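I wasn't going to write about the derby, because we lost it, but I've had enough messages now that I'd better. The long drive up to Skekgate took 163 minutes with the roadworks, and we still made kickoff with time for a coffee.

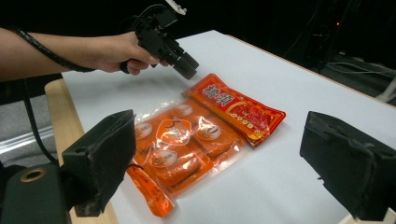 Filed under: Away days

Woltaren were the better side for the first half, I'll give them that. Our back line sat so deep you could have parked a bus in front of it – and then Pavlović went off holding his knee and it got worse. 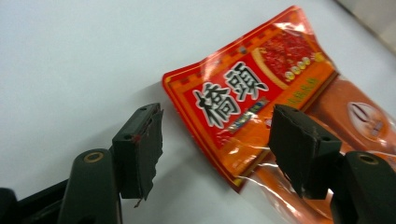 Marta's Left Boot: We were deep on purpose, though. Bollo press high and leave gaps, so the coach has been drilling this since November and I guess he forgot who we were playing!

Fair point, and I did laugh. I still think we needed a second striker on by the hour, and the two of us who shared the ride home talked about little else.

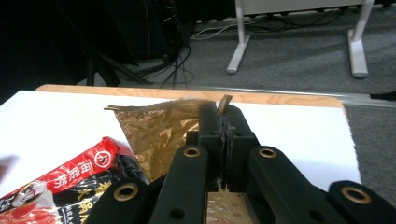
By the time we got one on there were nine minutes left, and everybody was too tired to run after the long ball. We lost by 2 goals, in front of a crowd of 540, and I'll be back for the next one all the same.

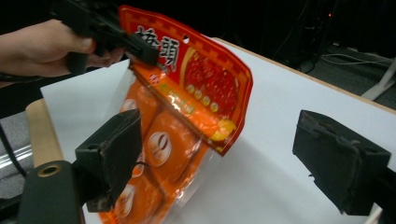 Snack bag with a red and orange front.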